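What to put on top of kitchen cupboards after Christmas?

Posted by Danuta Wysocka in Home & Decorating
243 views

Took the garland and fairy lights off the top of my kitchen cupboards last night and now it looks so bare. There's a gap up to the ceiling, not huge, bit less than the height of a cereal box. Cupboards are cream, walls a sort of mushroom. I don't want snowmen or anything that says January. Also don't want fake ivy, my mum had fake ivy. Needs to be cheap, and not a nightmare to dust, I fry a lot. Any ideas? Has anyone just left theirs empty and been happy with it?

Zorica Petkov
Leave it empty for a fortnight first. You'll stop noticing. I did mine up every season for years and the grease up there was unbeleivable - sticky, grey, everything had to be soaked in the sink. If you must, line the tops with greaseproof paper or old wallpaper and change it every couple of months. Can't be seen from the floor.

Then go big and few. Two or three large things, all leaning. Trays, a bread board, a big oval dish. Small bits just look like you ran out of shelf. And keep to one colour family, with cream I'd go greens and browns, maybe one dark thing so it doesn't all float off.

Baskets are nice but they hold the dust, so no if you fry.

Krystyna Marciniak
baskets!! Mine are from the market, been up there ages, fine

Nithin Namboodiri
Sort of agree with Zorica but wouldn't leave it bare all winter, it does look sad once the lights are gone. What I did - got everything out of the cupboards, put it on the table and picked from what we had already. Spent nothing. Plates stand up fine with a strip of blu tack under the rim, or get the little wire stands.

Colours and shapes first, then see what's left over:

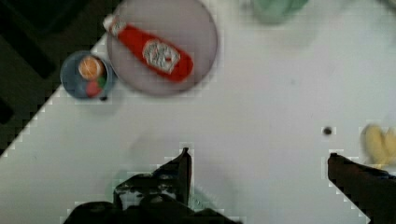
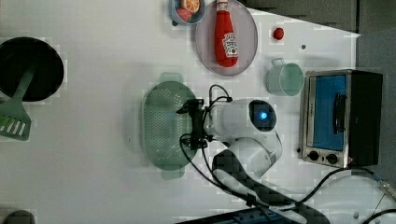
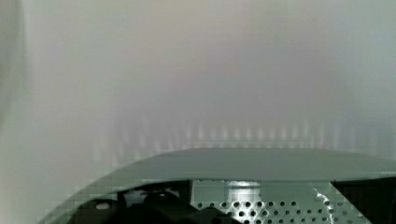 Other thing is lighting. I kept the warm white string lights up, just pushed them right to the back against the wall so you get a glow and no bulbs showing. On a timer, 4ish till bedtime. Makes the gap look like it's meant to be there. Measure before you buy anything though, I got a jug that was too tall by 2 cm and it's now the toilet brush holder.

Dusting wise, once a month, hot water and washing up liquid, done in ten mins. Less if you remeber to put the extractor on, which I don't.

Danuta Wysocka
Thanks all. Going to try the trays and the lights at the back. Krystyna which market?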